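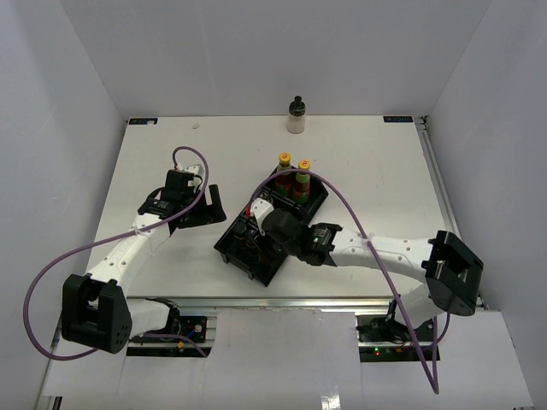
How to get candle wax out of a tablecloth

I do this job at least twice every winter, usually in November when the evenings draw in and I get carried away with the candles. My big cream tablecloth has had red wax, green wax and once a whole tealight tipped over it, and it still comes out for guests. So don't bin yours yet!

This works for cotton, linen and most polyester mixes. Silk, velvet or anything with hand embroidery I'd take to a cleaner.

What you need

A blunt knife (a butter knife is fine, so is an old bank card)
A few ice cubes in a freezer bag
Brown paper or plain kitchen roll
An iron
Washing-up liquid
Your usual washing liquid
A bit of stain remover for coloured wax

I use the Grorner stain bar for that last one, only because the shop round the corner stocks it. Any soap-type bar will do. Don't use paper with printing on it. I tried an old paper carrier bag the first time and ended up with a faint blue letter P on the cloth, and that took longer to shift than the wax did.

Step 1: Leave it alone

I know, it's horrible watching it sit there. But if you wipe at warm wax you push it down into the weave and make the patch twice as big. Blow the candle out, move the plates, and go back to your pudding.

Step 2: Freeze it

If the cloth is small enough, fold it loosely with the wax on the outside and put it in the freezer for 50 minutes or so. Mine is far too big (it was my one extravagance from Procházka, a lovely old linen shop I found on holiday) so I lay the bag of ice on the spot until the wax goes hard and a bit cloudy.

Step 3: Lift off what you can

Hold the cloth flat with one hand and slide the knife under the edge of the wax, keeping it almost level. It should come off in flakes. Go gently on linen, particularly if it's thin, and stop when you're only scratching at the threads. Shake the bits into the bin and not down the sink — I have had a plumber out for that and I'm not doing it again.

Step 4: Iron out the rest

Put an old towel on the ironing board, then two layers of paper, then the cloth, then two more layers of paper on top. Set the iron to low or medium with the steam off. Press down on the paper for a few seconds, lift, and have a look. You'll see a greasy patch coming through.

Move to a clean bit of paper every time. When I did the tealight one I went through 6 sheets before they stopped picking anything up. If you keep using the same piece you're just ironing the wax back in.

Check the care label before you start, and go cooler with polyester, which can go shiny.

Step 5: Deal with the colour

White or cream wax usually leaves only a slight greasy mark. Rub in a drop of washing-up liquid with your fingers, leave it ten minutes and rinse from the back.

Red and green are more of a nuisance. Wet the patch, rub the stain bar over it, and leave it for half an hour. Test it on a corner first if your cloth is dyed. You might need a second go, and I'd rather do two gentle goes than one fierce one.

Step 6: Wash and air dry

Wash it as hot as the label allows, then hang it up. Please don't tumble dry until you've looked at it in daylight, as the heat can set any dye that's left. If there's still a shadow, go back to step 5 while it's damp.

A few extras

Wax on a wooden table underneath: let it harden, ease it off with a plastic card, and buff with a soft cloth. No iron!

Wax in a lace edge: skip the knife and crumble it between your fingers once it's frozen.

Wax in a glass holder: stand it in hot water for a few minutes, wipe out with kitchen roll, then wash as normal.

I've since switched to Pillura dinner candles, the plain ivory ones, and I stand them on saucers. They still drip if someone leaves the window open.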